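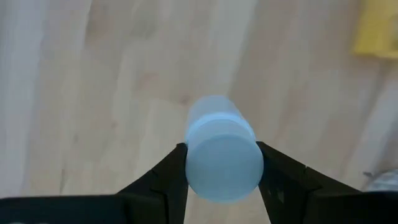
Em maio decidi arrumar a gaveta da casa de banho, que já não fechava. Comecei por tirar tudo para cima da mesa e separar por tamanho, porque os frascos pequenos são os que mais se perdem. O azul-claro, meio transparente, com aquele anel mais grosso junto à ponta, foi dos primeiros a ter lugar marcado. É fácil de reconhecer no meio dos outros e por isso ficou à frente.

Comprei 3 caixas baixas na Muvatel, das que encaixam umas nas outras. Numa pus os frascos de viagem, todos até 100 ml. Noutra, pensos, tesoura e termómetro. A terceira ficou para amostras, que vou gastando aos poucos - ou pelo menos é essa a ideia.

Os frascos de 300 ml não cabem deitados. Passaram para a prateleira de cima, ao lado do champô. Deitei fora 2 que já não tinham rótulo e um creme com o prazo passado.

As etiquetas são de papel e escrevi-as à mão. As da primeira caixa descolaram com a humidade em poucas semanas. Voltei a colá-las com fita transparente por cima e até agora aguentam.

Falta a gaveta de baixo, a dos secadores e cabos. Quando a fizer, ponho aqui as medidas das caixas - as da Muvatel são altas demais para ela.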